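How to Plan Your First Month of Short Videos

When I started posting under the name Gellanano, I had plenty of ideas and no plan at all, so I'd put up four clips in a weekend and then vanish for half of January. If you're doing the same thing, don't feel bad! A simple plan fixes most of it, and you can put one together in an evening with a notebook and something warm to drink.

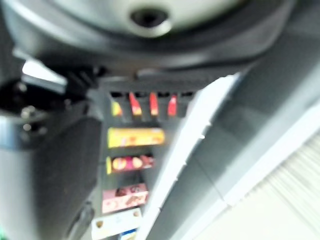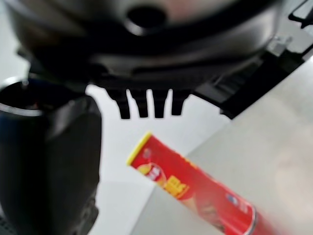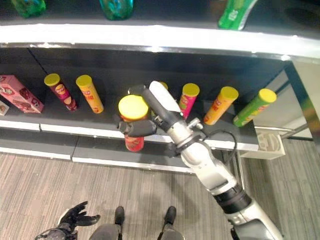 Start by writing down 30 ideas, good or bad. Lip-syncs, a joke your sister would laugh at, a reaction to a song you can't stand – everything goes on the list. Mine had 29 for days and I was very stubborn about finding the last one (it ended up being my best clip of the month).

Next, mark the 10 you could film without buying or borrowing a single thing. Those go first. Film three or four in one sitting, and change your shirt in between if you'd like them to look like different days.

Then write your captions before you post. I keep mine under 240 characters and read each one out loud, and if I stumble over it I trim it down. Save them in Jestport or a plain notes file, whichever you'll remember to open.

Pick one time of day and stick with it. I post at 7 in the evening, after supper, and then I stay around for a little while to answer comments – people do love hearing back from you, especially when your page is small.

At the end of the month, go through your clips and put a star by the ones you enjoyed making. Make more of those next month, and move any leftover ideas to the top of your new list.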